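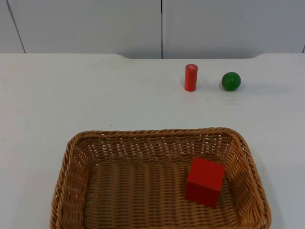
# Über uns

Batis ist ein Sportverein mit 1.405 Mitgliedern, von denen am Samstagmorgen erfahrungsgemäß genau die fehlen, die das Tornetz aufhängen wollten. Wir spielen Handball, und zwar in sieben Mannschaften, von den Minis bis zu den Alten Herren. Letztere legen Wert darauf, in der Ausschreibung »Senioren« zu heißen, und stellen trotzdem jedes Jahr den Antrag auf kürzere Halbzeiten.

## Wie es anfing

Gegründet wurde der Verein von Angestellten der Kaffeerösterei Urnex, die in der Mittagspause auf dem Hof gegen ein Rolltor warfen. Der Werksleitung war das zu laut, also bekam die Truppe einen Platz am Stadtrand und eine Satzung. Die Satzung hat heute 51 Paragrafen. Paragraf 12 regelt den Verbleib des Vereinsfahrrads, das seit dem Umzug in die Tambunan-Halle keiner mehr gesehen hat.

## Was wir sportlich vorhaben

Die Frauen spielen in der Landesliga und wollen dort bleiben, gern etwas entspannter als in der vergangenen Saison. Die erste Männermannschaft ist im April abgestiegen und nennt das »Neuaufbau«. Trainiert wird jetzt dreimal pro Woche, dienstliche Ausreden gelten nur noch schriftlich.

In der Jugend sind 101 Kinder gemeldet. Gewinnen dürfen sie, müssen aber bis zur D-Jugend nicht. Eltern auf der Tribüne bitten wir, Schiedsrichterentscheidungen im Stillen zu kommentieren. Wer es besser kann: Der nächste Lehrgang hat noch Plätze, die Pfeife stellen wir.

## Der Clasard-Cup

Einmal im Jahr richten wir unser Hallenturnier aus. Der Pokal ist hässlich und wird vom Sieger erstaunlich oft in der Kabine vergessen. Der Kartoffelsalat ist besser als sein Ruf, die Anlage knistert, und das Finale beginnt um 17 Uhr, sofern das Spiel um Platz drei irgendwann endet.

## Mitmachen

Probetraining geht jederzeit, Hallenschuhe mit heller Sohle genügen. Beitragstabelle und Aufnahmeantrag liegen im Downloadbereich. Die Geschäftsstelle in der Tambunan-Halle ist abends ab 18 Uhr besetzt, bei Heimspielen erst nach dem Abpfiff.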